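Household Chores Trial – progress report to the Akwood fund
March 27, 2018 | By Doina Golob
3 min read

Hello all, and thanks for the patience while I got this written up. You asked for a plain account of whether machines can do the dull jobs round a house or a shop yet, so I'll start with flattening and lifting card. Out of 30 tries at picking up a sheet from the floor, 4 went the way I'd have liked. Thin edges are murder – two grippers have to agree with each other, and mine mostly bicker.

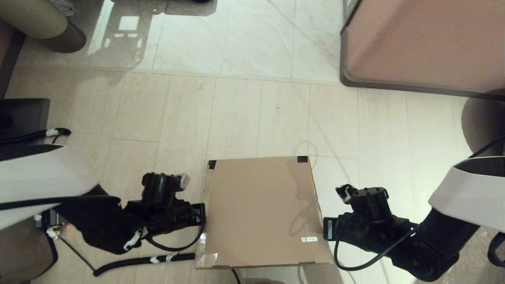 Remedios Bañez wrote back after the last report that her stockroom would take a slow machine gladly, as long as it didn't need minding. Fair enough, and we're not there. Somebody still stands by for every run.

Shoes are going better than card! Putting a pair away in its box is a proper shop-floor job, and the soft shapes forgive a clumsy grip. Laces are the nuisance.
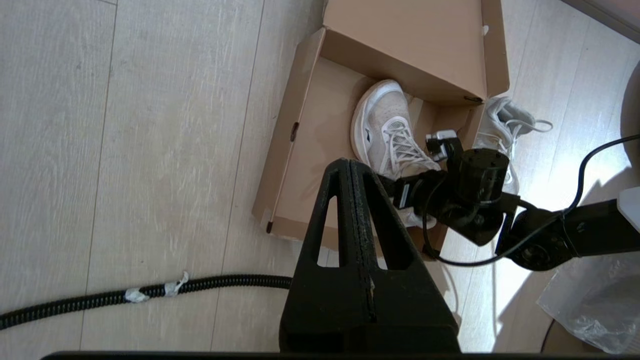
Would I leave it to tidy a hallway on its own? I'd give it the shoes and stay in the room, and I'd do the laces myself.

Money next. We've spent 3475 of the grant, mostly on spare fingers from Gestari and a lot of cable. Arnel Sison is chasing a quote for softer tips, and I'd like to try crinkly packaging properly before July.

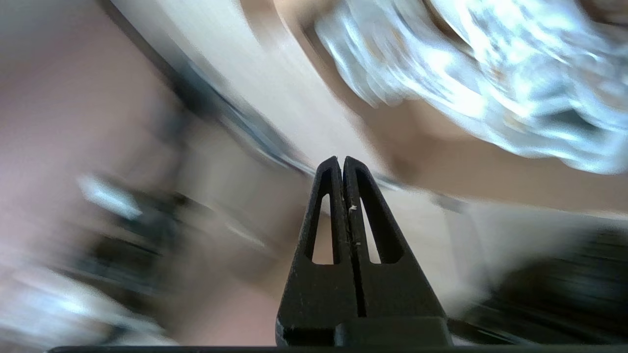 Gripper fingers closed, with the background blurred.

Tove Baldursdóttir has the run logs if you want them. Next report follows once the new tips are fitted.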